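The Piano on the Third Floor

So my great-uncle died and left me a piano, and I can't play the piano. I want that understood up front, and he knew it too. When I was eight he gave me exactly one lesson, closed the lid very gently over the keys and asked if I liked swimming.

The piano was in Cirkwood, on the third floor of a building with no elevator, and Cirkwood is two hours from anybody who owns a truck. My mother said sell it. My cousin said burn it (he was kidding, I think). The lawyer, a lovely tired man who kept eating mints while he talked to me, said I had until the end of the month and then it belonged to whoever rented the place next.

I went up there with a backpack and a sandwich and no plan at all.

You should know it was a Gellari. I'd never heard of Gellari, but when I called the music shop in Otine to ask what a guy might get for one, the woman on the phone went quiet and then asked me to read her the number stamped inside. I had my whole head in the thing, phone squashed under my chin, shouting digits into the dark. 2045. She asked me to say it again. Then she said, "Don't touch it. Don't let anyone tune it. I'm sending Radomír."

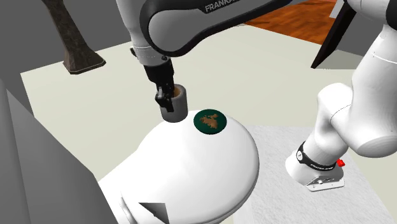

Now, I figured Radomír would be some kid with a van. Radomír Ondrejka was a man of around 70 in a brown suit, and he took the stairs one at a time with a rest on every landing, and I stood at the top listening to him come up the way you listen to a storm. When he finally got to the door he didn't say hello. He walked straight past me and put his palm flat on the side of the piano like it was a horse.

"Who played this?" he said.

"My great-uncle."

"No," he said. "Before."

Well, how would I know! I told him it had always been there. It was there when my mother was little and she used to hide under it during thunder. He nodded as if that was useful. Then he sat down on the bench, took off one shoe, shook something out of it, put the shoe back on, and played a single note, way down at the bottom, and held it until I honestly couldn't tell if I was still hearing it or just remembering it.

"Vondráček," he said.

I said bless you. I'm not proud of it.

Vondráček was a person, or had been. He built pianos for Gellari for six years and then had a fight with the owner over glue. Glue! Radomír told me the entire thing standing by the window with his hat in his hands, and he told it like it had happened last week and he was still choosing a side. The owner wanted a cheaper glue. Vondráček said the cheaper glue would give out in one lifetime. The owner said one lifetime was plenty, who buys two pianos, and Vondráček went home and never came back, except that he'd left one instrument half built on the floor and it bothered him so badly that he snuck in at night to finish it. With his own glue, of course. He carried it over in a soup pot.

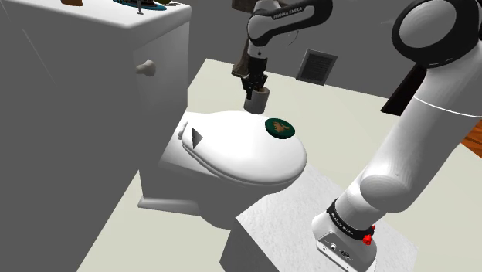 "And this is the one?" I asked him.

"There is a way to find out," he said, "but you will have to lie on the floor."

So I lay on the floor. He was too stiff to get down there himself, and he passed me a little flashlight and told me to slide under and look for a place where the wood had been planed by hand. I slid. It smelled like my grandmother's coat closet. There was a lot of dust and a peppermint stuck to a beam, and way in the back, where you'd only see it if you were small and hiding from thunder, there was writing.

Most of it was my mother's. Her name, over and over, in crayon, with the letters getting better as she got older. I stayed with that for a while. Radomír kept saying "Well? Well?" from up above, and all I could see of him was his shoes.

Then I moved the light over, and just past the last crayon there was a line in pencil, very small and neat. I couldn't read the language, so I spelled it out for him one letter at a time, same as I'd done with the number. When I got to the end he didn't say anything. I saw the shoes go over to the bench and I heard the bench creak.

"What's it say?"

"It says, 'Keep away from the radiator.'"

I laughed so hard I banged my head on the thing and the whole piano hummed.

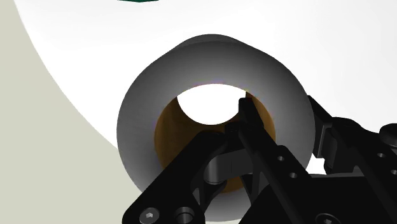 CIRKWOOD, Tue 27 June

Dear Mom,

I know you said sell it, and I know you're going to call me the second you get this, so let me get the whole story down first while you can't interrupt.

The shop in Otine made an offer. It's a good offer. It's a pay-off-the-car offer, and I had the pen in my hand. Then Radomír (I'll explain Radomír) asked me where I was planning to lie down from now on, and I said what, and he said, "You were under there twenty minutes. You came out a different color."

So I've rented the apartment. I'm not moving the piano, I'm moving me. The landlord thinks I'm nuts but he took the check. There's a bakery downstairs and the bus to work takes forever and the kitchen faucet screams. I start lessons next week. Radomír says I have terrible hands and that he has taught worse, although when I asked him who, he had to think about it right through a cup of tea.

I moved it away from the radiator. It was practically touching! All those years, and Uncle had a fern on top of it too. It took both of us and the bakery guy, and we scraped the floor pretty badly, so if the landlord ever calls you, you don't know anything.

Come in December if you can't come sooner. Bring the good blankets, and wear something you don't mind getting dusty, because you're going under there with the flashlight whether your knees like it or not. You spelled your own name wrong in one spot. I'm not telling you which.

Also, do you remember if you were the one with the peppermint? I left it where it was. Radomír wants to know how old it is and he won't let it go.

Call me after six, I'll be home.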